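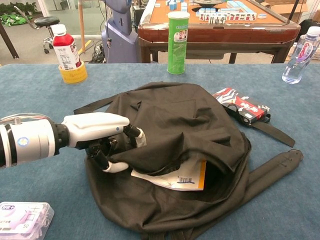 Figura 4. Mochila negra tumbada sobre una superficie enmoquetada, con las correas extendidas.

4. Preparación, limpieza y almacenamiento de la mochila

Este apartado se aplica a las mochilas Padmont de tela, con o sin funda de lluvia Sornik. Para los modelos con armazón rígido, consulte el apartado 6.

4.1 Antes del primer uso

1. Saque la mochila de la bolsa de transporte y retire el papel de relleno de todos los bolsillos, incluido el bolsillo interior de la espalda.
2. Túmbela sobre una superficie plana y limpia. Abra del todo el compartimento principal.
3. Extienda las correas de los hombros hacia fuera y compruebe que no estén retorcidas en el punto de costura.
4. Tire con firmeza de cada correa. Si oye un crujido o ve que cede una puntada, no use la mochila y póngase en contacto con el distribuidor.
5. Pase la cinta sobrante por las trabillas elásticas.
6. Anote el número de serie de la etiqueta interior en la tarjeta de garantía.

Nota: la tela nueva puede soltar algo de tinte en los primeros usos. Evite el contacto con ropa clara mojada.

4.2 Ajuste de las correas

El ajuste se hace con la mochila cargada. Para una primera prueba bastan 5 kg repartidos entre el fondo y la parte cercana a la espalda.

1. Afloje todas las correas.
2. Póngase la mochila y cierre la hebilla del cinturón lumbar a la altura de las caderas.
3. Tire de las correas de los hombros hacia abajo y hacia atrás hasta que la espalda de la mochila quede pegada a la suya.
4. Cierre la correa del pecho. Debe poder respirar hondo sin notar presión.
5. Camine unos minutos y corrija la tensión. Repita el ajuste si cambia de ropa de abrigo.

Precaución: no levante la mochila cargada por una sola correa. Utilice el asa superior.

Precaución: la carga máxima es de 8 kg. El peso de la botella de agua cuenta dentro de ese límite.

4.3 Limpieza

No lave la mochila a máquina. El tambor deforma la espuma de la espalda y el recubrimiento interior se despega.

1. Vacíe todos los bolsillos y vuelva la mochila boca abajo para que caiga la arena. Use un cepillo blando en las esquinas.
2. Suelte el cinturón lumbar y lávelo aparte.
3. Prepare agua tibia con jabón neutro en un barreño. No añada suavizante ni lejía.
4. Frote las manchas con una esponja, de fuera hacia dentro.
5. Limpie las cremalleras con un cepillo de dientes viejo. Ábralas y ciérrelas varias veces mientras están mojadas.
6. Aclare con agua limpia hasta que no salga espuma.
7. Cuélguela abierta y boca abajo, a la sombra. No la ponga sobre un radiador.

Las manchas de grasa se tratan con el limpiador Travetti o con un desengrasante suave para tejidos. Pruébelo primero en el interior de un bolsillo y espere a que se seque.

Nota: si la cremallera va dura después del lavado, aplique cera en barra sobre los dientes. El aceite atrae polvo y no debe emplearse.

4.4 Impermeabilización

El tratamiento de fábrica se pierde con el uso. Conviene renovarlo cuando el agua deja de formar gotas y oscurece la tela.

1. Limpie y seque la mochila según el apartado 4.3.
2. Agite el aerosol impermeabilizante Molefe y pulverice a un palmo de distancia, con pasadas cortas.
3. Insista en las costuras del fondo y en la base de las correas.
4. Retire el exceso con un paño.
5. Deje secar la mochila hasta el día siguiente antes de cargarla.

Precaución: aplique el aerosol al aire libre y lejos de llamas. No lo use sobre las hebillas de plástico.

4.5 Almacenamiento

Guarde la mochila vacía, seca y con las cremalleras medio abiertas. Un poco de papel arrugado en el compartimento principal ayuda a mantener la forma. No ponga cajas ni otros objetos pesados encima. La humedad ambiente del lugar no debe pasar del 80 %.

Si va a guardarla toda la temporada, revísela en enero: abra los bolsillos, airéela unas horas y compruebe que no haya moho en la espuma.

4.6 Piezas de repuesto y reparaciones

Se suministran por separado las hebillas, los tiradores de cremallera y el cinturón lumbar. Indique en el pedido el número de serie y el color. Las costuras de carga solo puede repararlas el taller autorizado. Una reparación casera en esa zona anula la garantía.

Antes de enviar la mochila, límpiela y vacíela. El taller devuelve sin abrir los paquetes que lleguen húmedos.

Las consultas sobre piezas las atiende Tapio Tikkanen y las de garantía, Jean Carnegie. Las direcciones figuran en la contraportada.

Apartado revisado el 31 de octubre.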